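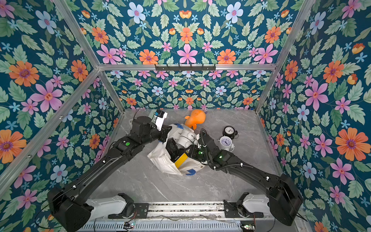 Two arms and a white cloth, with floral wallpaper behind.

Taddale Mobile Games Club, minutes of the January meetup

I'm typing these up from my phone notes, so forgive the gaps (and if I've mangled your opinion, shout in the group chat and I'll fix it). We started at 7:30 in the upstairs room. Last month's minutes were fine with everybody.

1. Game of the month
We'd all been playing Arka, the lighthouse puzzle game, on phones and tablets. I loved it! You turn the lamps to bounce light around the harbor, and by the third chapter you're juggling mirrors, fog and those horrible little ferries. It has 126 levels, and two of us have finished the lot. The rest of us are stuck on the one with the split pier. A couple of people thought the hints gave too much away, and one person said the music made her want to throw her phone in the sink. Agreed it was a good pick overall. We also agreed that playing it on a small screen is a pain, as the mirrors are tiny and you keep grabbing the wrong one.

2. Club high score table
The endless mode score to beat is now 514, set on a tablet. There was a long argument about whether tablet scores should count with phone scores. I said yes, others said no way, and we voted to keep one table but put a T next to the tablet ones. Please send a screenshot with your score from now on.

3. Flenley trip
The arcade in Flenley will do us a group evening with all the cabinets set to free play, but they need 30 people. We don't have 30 people! I'm going to ask the Schmieder board game crowd if they'd like to share it with us. Nothing gets booked until I hear back. Someone asked if the old racing cabinet is still there and I didn't know, so I'll ask that too.

4. Ads in free games
This one ran on a bit. Most of us would pay up front to skip the ads, but the younger members pointed out that they can't always do that. We settled on this: any game we pick has to be playable without paying for at least the first few hours, and whoever suggests it has to check first.

5. Next month's game
We had 4 suggestions and the winner was the train yard one with the card deck (I voted for the mushroom farm, still sulking). It's on both Android and iOS. Try to get through the tutorial before we meet.

6. Anything else
Bring your own chargers, please, as we ran out of outlets again. The snack jar needs topping up too.

Finished at 9:15. Next meetup is in February, same room, same time.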